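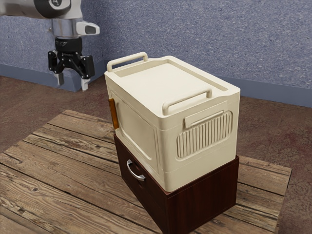

Vol. 4, No. 2, p. 102

3.2 Rehearsing the drawer task before touching the real one

The arm lives at the back of our shared workshop, and we share that room with people who are building kayaks and mending chairs, so there are long stretches of the week when it would be rude, and a little unwise, to have it swinging around. Reece Clegg suggested early on that we do as much of the work as we could in simulation and save the bench hours for the things only a bench can teach you. We took his advice, and we are glad of it. The simulator, which we call Gaston, runs on the same desktop computer that drives the real arm, and a person can set it going at home in the evening and look over the results with breakfast.

We kept the room plain on purpose. There are walls, a floor, a surface of old planks, and a low cabinet with a storage box stacked on top of it. Jade Oakley, who had been hoping for a full kitchen, was very patient with us about this. Her view was that a home robot ought to be tested in a home, with all its clutter, and we agree with her in principle, but we wanted to understand one drawer well before we gave the arm anything else to worry about.

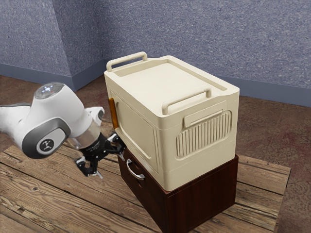
The planner, Cropper, proposes a path for the arm and then checks it against the outlines of everything standing nearby. In the first version, written in March, it treated each object as one solid block. That made it quick, and also rather timid: many perfectly good approaches were thrown away for passing through air that the planner believed to be plastic. Simão Correia rewrote the check so that handles and rims have outlines of their own, and we ran 800 trials with the new version, shifting the starting pose of the arm a little each time.
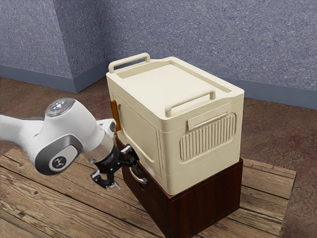 Approach direction turned out to matter a good deal more to us than grip force, and we spent many pleasant and slightly exasperating evenings on it. The drawer has to be reached from the side where its pull is mounted, and a stacked load narrows the choices, as anyone will know who has tried to open a low drawer with something bulky above it. In Figure 3 the fingers are down beside the curved silver handle, below the bottom edge of the box, with the box's base lip overhanging the cabinet top a little. An overhang like that is easy to leave out of a model – we did leave it out of our first one – and the wrist then gets planned closer to the load than it should be. We now measure any such lip by hand and enter it separately before the trials begin.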